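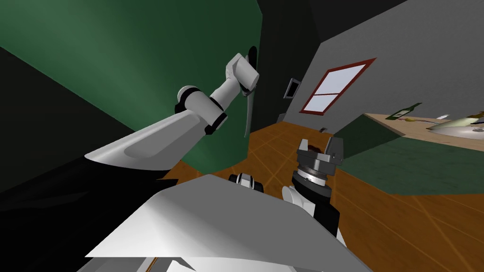

Handmade Pillow and Soft Goods Check – Ustov craft hall table, with comments
Checked 21/02/2020. Seller: Piromeo, painted and appliqued cushions, made to order.

Items listed on the stock sheet: 869. Items pulled for checking: every style, one or more of each. The sheet says every piece was "fully tested." I asked for the test notes and got a folder with washing instructions in it.

1. Seams, outer cover
Pull test by hand on all four sides. PASS on the cotton covers.
Comment: The linen ones held too, but the seam allowance is skimpy at the corners. I would want to see one after ten washes before I believed the "heirloom" tag.

2. Closures
Zipper ends covered, no sharp pull tabs. PASS WITH NOTE.
Comment: Two of the envelope backs gape when the insert is in. The overlap should be three inches at least. It was under two on both.

3. Small parts (buttons, beads, pom-poms)
FAIL on the owl design.
Comment: The left eye button came off with a light twist. I was told these are "decorative only, not toys." An owl with a child's name on it is going to end up in a child's bed, whatever the tag says. Embroider the eyes or take it off the kids' page.

4. Paint and dye
Damp white cloth rubbed twenty times. PASS on yellow, gray and both greens. FAIL on red.
Comment: The red left a clear stain on the cloth. The maker says it needs heat setting and this batch "may have missed a step." Which batch? There are no batch marks on anything. Paint jar label says non-toxic, and that's as far as I could take it. A label on a jar tells you about the jar.

5. Filling
Opened one insert. Polyester fill, clean, no clumps, no stray thread or needle bits. PASS.
Comment: One insert out of a whole table is not much. Broken needles are my real worry with handwork, and I saw no needle log. Doherty, who supply the inserts, use a metal detector according to their flyer. That does nothing for pins left in the cover.

6. Labels
Fiber content, maker's contact, care instructions. NOT COMPLETE.
Comment: Care label present on most. Fiber content missing on the bolster and on all the doorstops. "Natural materials" is not a fiber content.

7. Ribbon ties and hanging loops
Measured flat. Longest tie 14 inches, on the crib set. FAIL.
Comment: Too long for anything near a crib. Same remark was made in November and the same ties are back, in a new color.

8. Display and packing
Table steady, shelf brackets tight, lamp kept clear of the stuffing bags. PASS.
Comment: Plastic bags have air holes but no warning print. Stickers would do. The tall rack leans a little – wedge it or load the bottom shelf first.

9. Records
Order book shows 1,632 pieces sold under the Plidurby line and no complaints.
Comment: There is also no place in the book to write a complaint down.

Result: may sell plain and name pillows except red. Owl design, crib set and anything painted red to stay off the table until rechecked. Bolster and doorstops can go back out once labeled.

To be brought to the recheck: needle log, batch marks on the new paint, one owl with stitched eyes, one washed linen cover – washed ten times, please, and not just ironed.

Contact us | © Ustov Craft Hall | Back to top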